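Broreneck Endurance Program: Progress Report to Fleseo
Reporting period ending 5 December 2021
Submitted by Quyên Lại, Program Manager

1. Summary
The program remains on schedule for the opening race of the coming season. The second car is complete apart from its wiring loom, and the first car has returned from its full strip-down with a new front subframe. Spending is within the approved budget in all categories except tires, which is addressed in section 4.

2. Engine and drivetrain
The 2000 cc engine was rebuilt to the specification agreed with Fleseo in the spring. On the dynamometer it reached 300 horsepower on race fuel and held oil pressure throughout the endurance run. Two faults were found. The alternator bracket cracked at the lower mount and has been remade in thicker steel. The scavenge pump belt also showed early wear, and the pulley has been realigned.

The gearbox was supplied by Drastora with revised third and fourth ratios. Both drivers reported a better gap out of slow corners. Selector forks will be inspected after each event.

3. Testing
The first car covered 46 laps at Diệp, in dry conditions until the final session. Brake temperatures were high on the rear axle, and the bias was moved forward before the afternoon runs. The team completed a full driver change and refueling drill, although the driver's side belts remain slow to fasten. A revised buckle position is being prepared.

Rear damper settings have not been finalized. The current set is acceptable on a smooth surface, but the car is unsettled over the curbs at the chicane. Drastora has been asked to quote for a softer valve stack.

4. Budget
Tire costs exceeded the forecast because the supplier withdrew the compound used last season and the replacement had to be tested from new. The difference has been met from the travel allowance, and no additional funds are requested. Entry fees for the first two rounds have been paid.

5. Sponsor and public activity
The open day at the workshop was well attended, with 300 visitors signed in at the front desk. Fleseo branding was in place on both cars and on the transporter. Updated livery drawings are attached for approval.
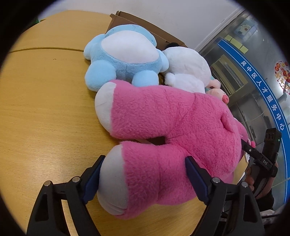
6. Work planned for the next period
Complete the wiring loom and fire up the second car.
Fit the revised alternator bracket to the spare engine.
Confirm damper specification with Drastora.
Renew fire extinguisher certificates for both cars.
Submit the driver license renewals.

7. Decisions requested
Fleseo is asked to approve the livery drawings and to confirm whether the second car should be entered for the full season or for the longer races only. A reply before the end of December would allow the entry forms to be filed at the lower rate.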